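The Week the Planner Learned to Hesitate

Feb 17, 2022

I promised Macarena I would write down what went wrong with the depth filter before I forgot it, and since my memory for my own mistakes is famously short, I am doing it tonight with a bowl of cereal.

Some background for those who skipped the October post, which going by the comments was all of you. Our stack is three programs that don't like each other. Perception takes the depth images and turns them into a voxel map of what's in the way. The planner reads the map and comes up with a path for the arm. The controller follows the path and complains. Between them runs Drokico, the message layer Fletcher wrote over a long weekend two years ago and has been apologizing for ever since.

The symptom was hesitation. Ask for a simple reach across the table and the planner would return something sensible, start out, stop, throw the plan away, think, return nearly the same plan, start out again. From across the room it looked like somebody trying to remember whether they had locked the car. One reach in the logs had 105 replans in it. The arm did get there. I went and made tea while it did.

My first theory was the planner, because I didn't write the planner. Tatsuya did, and he took my bug report with the calm of a man who has received many bug reports from me. He asked for the map snapshots. I said the maps were fine. He asked again.

The maps were not fine. Thin objects were blinking. A solid box sat in the voxel grid like a rock, update after update, but anything narrow with open space behind it came and went. In one update there was a bar, in the next there was half a bar, and then there was a clear path straight through where the bar had been, which the planner quite reasonably got excited about. Then the bar came back and the planner had to be let down gently.

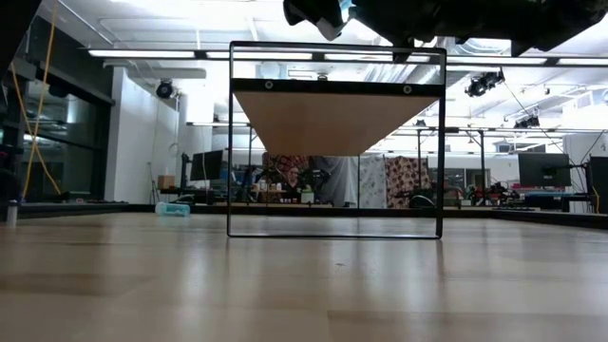

The cause was a speckle filter. Depth sensors throw off little islands of nonsense, so there's a step that deletes any connected blob smaller than some number of pixels. Ours was set to 251. I would love to tell you there was a study behind that. I found the commit, and the message says "less confetti," and the author is me.

A thin edge against a far background gets broken into short pieces, each of them hovering near the cutoff. A bit of noise one way and a piece survives. A bit the other way and it's confetti.

So I lowered the threshold, and the confetti came back. Now the planner was swerving around dust that existed only in software. Kirsty watched this for a while and said it seemed happier before.

What we ended up with is boring, and I'm proud of it. The filter no longer deletes small blobs outright. It hands them to the map as weak evidence, and each voxel keeps a running score. Weak evidence that shows up in the same spot several updates in a row adds up to an obstacle. Weak evidence that wanders drains away. Clearing a voxel now takes more convincing than filling one, so a bar that drops out for one update stays in the map. People have been doing this sort of thing for decades. I had read the papers. I had even recommended one of them to Tamara, who was kind enough to bring this up only twice.

I replayed 1,116 recorded map updates through the old filter and the new one, side by side. The old one lost some part of a known thin obstacle in 932 of them. I stared at that figure for a bit, then checked the script for a bug, on the grounds that I had also written the script. The script was okay. We had been driving around on that map since October.

The cost is lag. Take an object away and its ghost hangs around in the map for a moment, with the arm politely going around nothing. Tatsuya wants a way for the planner to ask about a particular region and get a faster answer. Fletcher says Drokico can carry requests in that direction "in principle," a phrase I have learned to budget two weeks for.

Other business: the map viewer now colors voxels by score, so you can see doubt building up in orange. Please stop changing the color scale on the shared config. The replay script is in the tools folder under a name I regret, and it needs the new log format, so anything recorded before the switch has to go through the converter first. The converter prints a warning about timestamps. You can ignore it unless the numbers are negative, in which case come and find me, and bring the log.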